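Thread on moving a video catalogue out of a network and into direct management. The channel is Oleo (cooking, English-language, long back catalogue). The network was Jelent. I did the rights and metadata side. Notes below in the order the problems came up.

1/
Starting point: 2751 published videos, one main channel, two small ones for shorts and for the Spanish dub. All three were linked to Jelent's content owner account. Ad sales, claims and sub-licensing went through Jelent. Uploads and thumbnails did not.

2/
A channel can be unlinked from a network in a few minutes. The assets behind the videos do not move with it. An asset is the ownership record that claims are made against. If the old owner keeps the asset, it can go on claiming your own uploads after you have left.

3/
So the first request to make in writing is a full asset export, before notice is served. Ask for asset ID, custom ID, video ID, title, ownership by territory, match policy and the date each policy last changed. A revenue report is a different file and will not do.

4/
Jelent sent a spreadsheet with one row per asset. There were more assets than videos. Expect this. Older episodes had been delivered twice, once as a web asset and once as a television asset, with slightly different titles and the same reference file.

5/
Matching by title failed early. Oleo had retitled most of its soup and bread videos at least once for search. The asset kept the title from the day of delivery. Match on video ID first, then on duration to the second, then by eye. Leave titles until last.

6/
Duration has its own trap. Videos trimmed in the online editor after publishing are shorter than the reference. Anything with an intro removed will sit several seconds out. We kept a separate tab for these and went through them by hand.

7/
Territories. The channel owner believed that Jelent had worldwide rights for the term of the agreement. The contract said worldwide. The asset records said worldwide except four countries, where ownership had been assigned to Fuvberg under a sub-licence for free ad-supported streaming.

8/
A sub-licence is normal. Its end date matters more than its existence. Fuvberg's term ran past the end of the Jelent agreement by eleven months, under a clause allowing deals signed during the term to run their course. Look for the words "run-off" or "sell-off".

9/
Run-off clauses cut both ways. Jelent could keep collecting from Fuvberg for those eleven months, and it also had to keep reporting and paying. We asked for statements on the same monthly schedule as before and got that agreed in a short side letter.

10/
Fuvberg held 200 of the full-length episodes, chosen by running time so they could be stacked into a continuous channel. None of the shorts. Get the exact list as an annex. "A selection of episodes" in a schedule is no use when you come to offer the rest elsewhere.

11/
Music next. Before Jelent, the channel used whatever was in its editing package. During Jelent, it used the Procházka library through the network's blanket licence. After Jelent, no blanket licence. Three periods, three answers to "are we covered?"

12/
The Procházka terms covered videos published while the licence was live, for as long as they stayed on the original channel. Re-uploads were not covered. Cut-downs for other platforms were not covered either. A compilation made from old episodes counts as a new video.

13/
This ruled out the plan to merge the two small channels into the main one, as it had been drawn up. Videos cannot be transferred between channels with their ID intact. Moving them means uploading again, and uploading again would have lost the music cover.

14/
We left the small channels where they were and changed only the branding. It is less tidy in the reports. The alternative was new music on every dubbed episode, with a remix from stems that in many cases had not been kept.

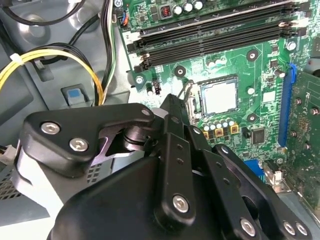 15/
Cue sheets. If you have none, make them now, while whoever cut the episodes can still remember them. Minimum fields: video ID, track title, library, track reference, in time, out time. A text note saying "usual theme" will be worthless in two years.

16/
Claims. On the day of release, every policy on the old assets should be set to track or removed, then ownership released, then the new owner's assets activated with references attached. Do it in that order. If the new references go live first, both sides own the content and the system raises a conflict.

17/
Ownership conflicts do not stop the video playing. They can hold the money, and whether it comes back later depends on how and when the conflict is closed. We had conflicts on a small batch of the doubled television assets and cleared them within the same afternoon.

18/
Whitelists are easy to forget. Jelent had allowed several partner channels to use Oleo clips without a claim: two cookware shops, a broadcaster's food strand, a supermarket recipe channel. Those permissions lived in Jelent's account and vanished with it.

19/
The first sign was a polite email from one of the shops, asking why its video now carried our adverts. Ask for the allow list along with the asset export. Check each entry against a contract or an email. Two of ours had neither, and we let them lapse.

20/
Reporting. Jelent's statements were net, in euros, after commission and after a "platform adjustments" line. The direct reports are gross of everything except the platform's own share, and in dollars until you set otherwise. You can't lay one over the other and compare.

21/
To get a usable baseline we rebuilt twelve months of statements at video level, before commission, at the exchange rate printed on each statement. The adjustments line was mostly invalid traffic deductions. The rest was a delivery fee which had ended in the contract but carried on in the template. Jelent refunded it.

22/
Ad settings. A network will usually apply its own mid-roll defaults in bulk. After unlinking, existing placements stayed on the videos and new uploads fell back to the channel default. That gave us two regimes on one channel and a dip in February that looked like an audience problem.

23/
It was a settings problem. 900 of the older videos had manual breaks at fixed intervals, some of them in the middle of a sentence. We moved those to automatic placement and kept manual breaks only for the long bread and pastry episodes, where the pauses for proving are obvious.

24/
Direct-sold campaigns. Jelent's sales team had booked sponsors into the spring. Those bookings belonged to the network, but delivery was on the channel. Agree a cut-off by campaign, with the final invoice and who chases it. We used the insertion order date as the test and it held up.

25/
Access. Remove old managers from the channel, the content owner, the ad server, the captioning tool, the shared drive and the social accounts. Then look for service accounts. We found a scheduling tool with permission to publish, last used for a series that finished long ago.

26/
Captions. The files made by Jelent's supplier were Oleo's under the contract, but had been delivered straight to the platform and nowhere else. Download them all, with language and video ID in the file name. Automatic captions will not rescue a recipe with quantities in it.

27/
Masters. The published file is a compressed copy. Jelent had taken in better versions for Fuvberg, with clean opening titles and separate audio. We requested those 200 back on a drive with checksums. Two failed the check and were sent again.

28/
What I would put in the next agreement, for any channel joining a network:
asset export on request, twice a year
named list of sub-licensed titles, with end dates
sub-licences not to outlast the term without written consent
allow list kept by both sides
caption files and masters delivered to the channel as well as to the platform

29/
And in the notice letter:
a release date and a time of day, with time zone
one named mailbox at each end
the order of steps from post 16, copied in full
last statement period and last payment date
confirmation that no new sub-licences will be signed during notice

30/
Time of day sounds fussy. Ours said midnight with no zone, and the two offices were an hour apart. Pick mid-morning on a working day when both sides have somebody at a desk. We rewrote ours to 10.30 and the release was finished before lunch.

31/
On whether to leave at all: the arithmetic depends on how much of the income is direct-sold. For Oleo it was a small share, so the commission was mainly paying for claims handling and the Procházka licence. Both can be bought separately. A channel which lives on sponsorship would get a different result.

32/
Work still open: cue sheets for the earliest videos, a replacement library for new uploads, and a decision on the four Fuvberg territories when the run-off ends. I will add to this thread when the territories are settled. Replies are open for questions on asset matching, but I can't share the contract wording.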